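2. Before Your First Slice of Toast

Welcome to the part of the guide where you finally get to plug something in! If you have just lifted your Kadero toaster out of its carton, please take a few minutes with this section before breakfast. The first heating cycle is a little different from all the ones that come after it, and we'd like it to go smoothly for you.

Finding a good spot

1. Choose a flat, dry surface that can stand a bit of warmth. A kitchen table is fine, and so is a counter, as long as the cord reaches the outlet without stretching.
2. Leave 9 inches of clear space on each side and nothing at all overhead. Look up as well as around -- wall cabinets are easy to forget when you are busy admiring a new appliance.
3. Unwind the cord completely from the storage hooks underneath, and let it lie behind the toaster where no one will catch a sleeve on it.

CAUTION: Keep curtains, dish towels, paper decorations and hanging cloth well away from the slots. Bread can burn, and so can anything that drifts over it.

The empty run

4. Check that the crumb tray is pushed all the way in. You will feel a soft click.
5. Look into the slots (with the toaster unplugged, please) and take out any bits of packing material.
6. Plug in the cord, turn the browning dial to its highest setting and press the lever down with no bread inside.
7. Let the cycle finish, wait for the toaster to cool, and then do it once more.

NOTE: You may notice a faint smell and a wisp of smoke during the empty run. It comes from the coating on the heating wires and it fades quickly. Open a window if it bothers you, and if it is still there after 2 full cycles, unplug the toaster and turn to section 11.

Your first real slices

8. Set the dial somewhere in the middle and try ordinary sandwich bread. Fresh bread takes longer than day-old bread, and raisin bread browns faster than you would think, so it's worth experimenting a little and remembering what you liked.
9. If a slice gets stuck, press Cancel, unplug the toaster and let it cool before you ease the bread out with wooden tongs. Never use a fork or a knife, even when you're hungry and in a hurry.

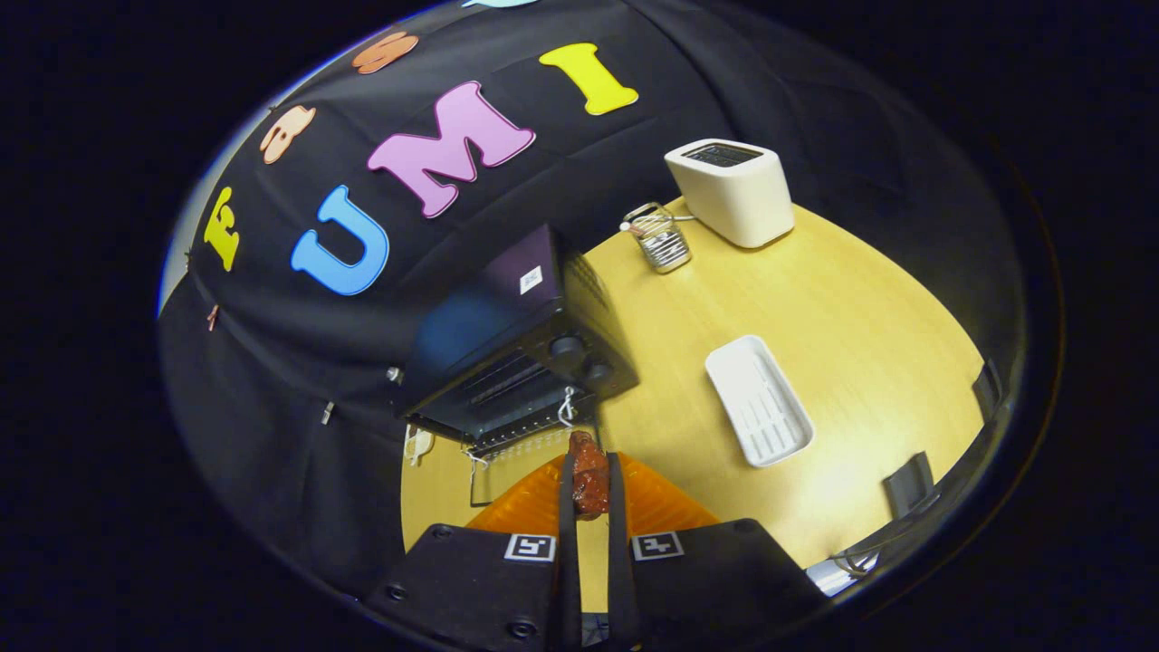
Florencio Bustamante

Keep this guide in a drawer near the kitchen. The cleaning chart in the next section is one you'll want again, usually with crumbs on your fingers.

Related guides
Emptying and Washing the Crumb Tray
Bagels, Muffins and Thick Slices
Plesberg Kettle: First Boil
Sotomayor Hand Mixer: Fitting the Beaters
Clustach Warranty and Repairs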